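Wallet and key storage check, Cendgate office
Completed by: Stuart Ashworth
Read and countersigned: Sheila Ackroyd
Period: April

Scope: the cold wallet, the two hardware devices, the written recovery phrases and the exchange account at Matia. The payroll account is checked separately.

1. Recovery phrase, copy A
In the safe at Prarnside, envelope sealed, signature across the flap intact. Phrase not opened or read out.
Result: pass

2. Recovery phrase, copy B
Held by Antunes under the storage agreement. They confirmed by phone that the envelope is still in the deposit box. We have not seen it in person this year.
Result: pass with comment
Comment: a phone call is enough for the spring check but the autumn one needs a visit. Stuart to book.

3. Hardware devices
Both present. Firmware on device 1 is up to date. Device 2 is one version behind and was left alone until the release notes have been read.
Result: device 1 pass, device 2 open

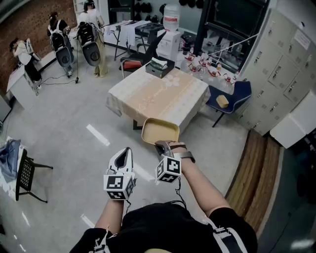
Does a device have to be updated before it can be used to sign a payment?
It can still sign on the older version, but payments above the 1,000 limit should go through device 1 until device 2 has been brought up to date.

4. PIN and passphrase
PINs changed after the last staff change. Passphrase is not stored with either device. One old PIN was found written in the back of the handover book and has been cut out and shredded.
Result: fail, corrected on the spot
Comment: the PIN no longer worked on anything. It still counts as a fail under the written rules.

5. Exchange account
Login uses an app code, text message codes switched off. Withdrawal list has 5 addresses on it. Four are ours and match the register. The fifth belongs to a supplier we stopped paying last year.
Result: fail
Comment: remove the supplier address. Matia holds withdrawals for a while after any change to the list, so do it in a quiet week and warn accounts first.

6. Balance left on the exchange
The policy says no more than what is needed for 60 days of payments. The balance was under that when checked at 10.15 in the morning.
Result: pass

7. Test restore
Spare device wiped and restored from a test phrase, never the live one. The first receiving address matched the printed sheet.
Result: pass

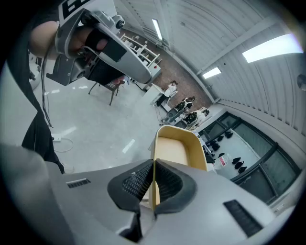
Sheila Ackroyd: I'm happy with item 7 but I'd like the printed sheet to show the derivation path as well. Last time we spent most of a morning looking at a wallet with nothing in it before someone thought to check that. Please also put item 2 on the autumn list under my name, as I can get to Antunes more easily than Stuart can.

Agreed and added to the sheet. Item 2 moved to Sheila.

8. Phishing and fake support
The shared inbox was searched for messages asking for a phrase or offering a refund. There were 62, all caught by the filter, none answered. Two used a copy of the Matia login page and have been reported to them.
Result: pass

9. Register of addresses
Register matches the wallet. One label is spelt wrongly (Prarnsde) and should be put right next time the file is open.
Result: pass

Open actions
Device 2 firmware: Stuart, after release notes
Supplier address off the withdrawal list: Stuart
Visit to Antunes: Sheila, autumn
Derivation path on printed sheet: done
Register label: whoever opens it next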